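Speaker notes – "Do we believe the survey?"
Revathi Pisharody, Cludley residents' evening

Last updated: 12th March
Print this page | E-mail this page

Start without the slides. Ask who filled in the Biltness parking survey. Wait. Expect few hands.

The leaflet says residents "strongly back" permits. Read out the question as printed: "Would you like it to be easier to park near your home?" Who says no to that? Permits come up on the back page, in small type, with no price.

Numbers. 300 forms went out, 178 came back. Fair return, I'll give them that. But they went to three streets, all by the station. Kamath Road got none, and Kamath Road is where the cars will go.

Aishwarya Salian will say the October count backs it up. Ask what time of day it was done. I have asked twice by letter and had a reply about something else.

Cost – they say up to £200 a year. "Up to" is doing a lot of work there. Don't guess at the real figure, even if pushed.

If someone brings up the Ikis scheme: different town, wide roads, most houses have drives. Move on. 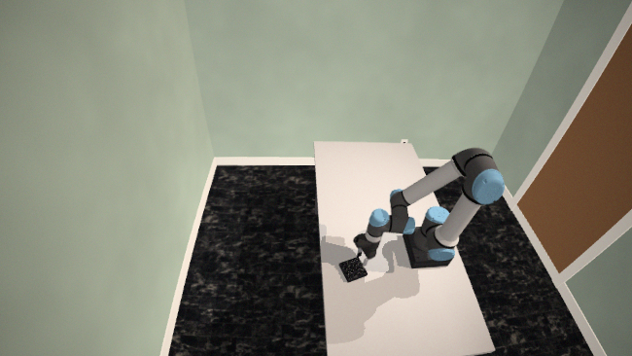

I'm not against permits, and say so before questions start. I might even vote for them. I want the form sent out again to every street, with the price on the front. Then take questions, one each, and keep mine short.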